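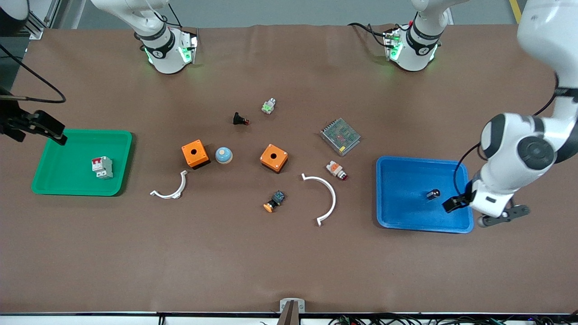
Le plan de travail du tri, avec le bac vert, le bac bleu et les pièces restant à répartir entre les deux.

Atelier de Flelholm : point d'avancement sur le tri du matériel électrique

7 février 2019 – par Hinata Higuchi
Temps de lecture : 2 min

À l'attention de Teodoro Dela Peña, fonds Barnport

Vous aviez demandé un point à mi-parcours, en voici un, moins enthousiaste que la note de lancement. Le tri avance. Je ne suis pas certaine qu'il avance dans la bonne direction.

Rappel de l'objectif inscrit dans la convention : 1 000 composants triés et étiquetés à la fin de la période, pour alimenter les kits pédagogiques de Broton. Au 31 janvier, nous en avions enregistré 217. Genalyn Bautista estime que le rythme va s'améliorer maintenant que les bacs sont en place. C'est possible. La même phrase figurait déjà dans le compte rendu précédent, à propos des étiquettes.

Ce qui est fait

Le classement par couleur est adopté : le bac vert pour l'appareillage de protection, disjoncteurs en tête, le bac bleu pour les petits composants. Le disjoncteur blanc à manettes rouges visible dans le bac vert ne prête pas à discussion. La petite pièce cylindrique noire du bac bleu, si. Condensateur ou connecteur, je ne me prononcerai pas à l'œil, et c'est tout le problème de cette catégorie : « petits composants » désigne une taille, pas un usage. Broton nous a commandé des kits classés par fonction.

Le registre est tenu par Edgardo Saludo. Il est propre et à jour. En revanche, 10 références y apparaissent sous deux noms différents, héritage de l'inventaire de Hoshino que nous avons repris sans le relire.

Ce qui ne l'est pas

Le contrôle des pièces n'a pas commencé. Un disjoncteur rangé dans le bon bac n'est pas pour autant un disjoncteur utilisable, et je préfère que le fonds ne lise pas le chiffre de 217 comme un nombre de pièces bonnes pour les kits. Jericho Cruzado a rédigé un protocole de deux pages, clair, mais qui suppose un banc de mesure que nous n'avons pas encore commandé.

Reste la zone du milieu, entre les bacs. Elle devait servir de passage. Elle sert surtout de catégorie supplémentaire pour tout ce qui fait hésiter, et le registre ne la connaît pas.

Budget

Les dépenses de janvier sont conformes au prévisionnel, faute d'achats. Je n'y vois pas une économie : la ligne « mesure » sera consommée d'un coup, et probablement dépassée.

Demandes

– Autoriser l'achat du banc de mesure avant la deuxième tranche.
– Accepter un troisième bac, dit « à identifier », et son suivi dans le registre.
– Revoir l'objectif chiffré, ou au moins préciser s'il porte sur des pièces triées ou contrôlées.

Sans réponse sur ce dernier point, le prochain rapport donnera les deux chiffres séparément.

Ce site utilise des cookies pour mesurer son audience. Accepter – Refuser – Personnaliser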